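The Long Afterlife of Good Packaging

My mother kept a biscuit tin that had not held a biscuit since before I was born. It held buttons. Under the buttons was a smaller tin, for cough lollies by the label, which held the better buttons. When she downsized, the sideboard went to the op shop without a backward glance, and the tin rode to the new unit on her lap.

I used to think this was a condition of her generation, like dripping on toast. Then I cleaned out my own hall cupboard in August, during the long indoor stretch when everyone in the street was cleaning out a cupboard, and found 40 boxes with nothing in them. Shoe boxes, a box for a kettle long since dead, three phone boxes nested like Russian dolls. I put two in the recycling and went back for one of them after dinner.

There's an honourable distinction to be made between a carton and a Good Box. A carton is brown and has done its job by the time you find the scissors. A Good Box has a lid with opinions. It closes with a small sigh, the colour has been chosen by someone with a meeting to go to, and throwing it out feels like being rude to a waiter. Dark green is the worst for this. I have never in my life binned a dark green box.
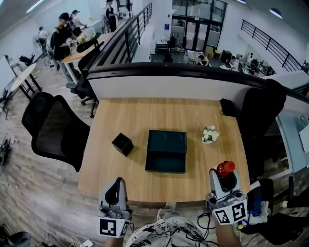 Gifty Lamptey reckons I have it backwards, and that we'd keep far fewer of the things if they were worse at being boxes. Make the lid tear a bit the first time, she told me, and watch how fast people get over it. Her own spare room says otherwise, but she had the grace to bring that up before I did.

The trade knows perfectly well what it's doing. Takumi Fukuda spent years drawing cartons and presentation boxes for Istov, a packaging outfit in the outer suburbs, and talks about hinge tension the way other blokes talk about the footy. A client once sent back a sample 4 times because the lid fell open too eagerly. "They wanted it to hesitate," he said. I asked what the box was for. Socks.

He's cheerfully unsentimental about the result. A well-made rigid box, he says, can cost more than whatever it carries, and the buyer half knows it, which explains why it ends up on top of the wardrobe with a passport in it. At Istov they called this the second job. Nobody designed for the second job officially, though he admits to making one stationery set exactly deep enough for postcards.

Second jobs in my house, after a fairly brisk audit: foreign coins, spare keys to unknown doors, the warranty for a heater, a great many rubber bands, and one box reserved for the small things that have come off other things.

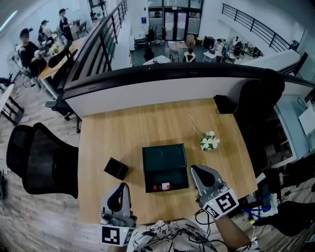
Room for one or two small things, at least.

That last category deserves some respect. You find a little red bit on the carpet. It has plainly fallen off something important, so it goes in the Good Box, and there it stays until you sell the house. In 80 years somebody's grandchild will lift the lid, look at it and put it back.

My mother, for the record, thinks I should keep the lot. She rang on Sunday to ask if I had anything about the size of a loaf, with a proper lid. I told her I'd have a look. I had four.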